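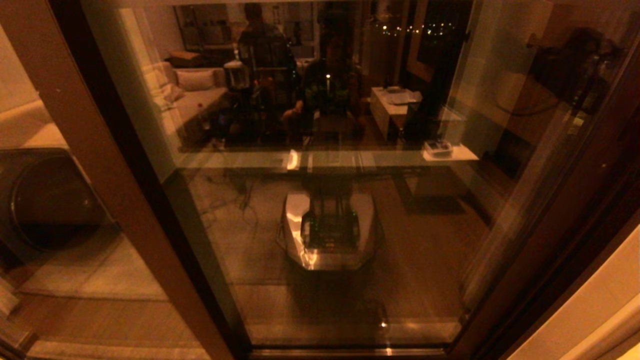

Window pane, evening check. Robot, cables and seated person all in reflection.

Oltisard robotics club: pre-run safety checklist, home test room
Checked by: Comfort Abugri
Date: 2025-05-21

1. Emergency stop within reach of a human. OK. Moved off the top of the bookcase, where only our tallest member could use it.

2. Cables clear of the drive path. FAIL. Loose loops on the floor beside the base. Same comment as last time, same handwriting. Tape them down or route them behind the base before the wheels get power.

3. Green status lights on. OK. They show up nicely in the glass. Please read them off the robot anyway.

4. Glass and mirrors. FAIL. After dark the big pane gives us a second living room, complete with sofa. Lello tried to map it for nearly six minutes. Close the blinds or hang the sheet.

5. Bystanders. COMMENT. Sitting down does not make you furniture. Anyone not on the run sheet stays 6 feet back, including parents and people "just watching."

6. Naked flames, hot lamps. COMMENT. Small bright light in front of the seated person, looks like a candle from here. If it is one, out before we start.

7. Battery strap tight. OK, on the second try.

8. Spotter named. Blank. "Everyone" is not a name.

Result: two fails, no driving until both are fixed and signed. Bench tests of the Boiko arm code may go ahead. Next full check in June, before the demo.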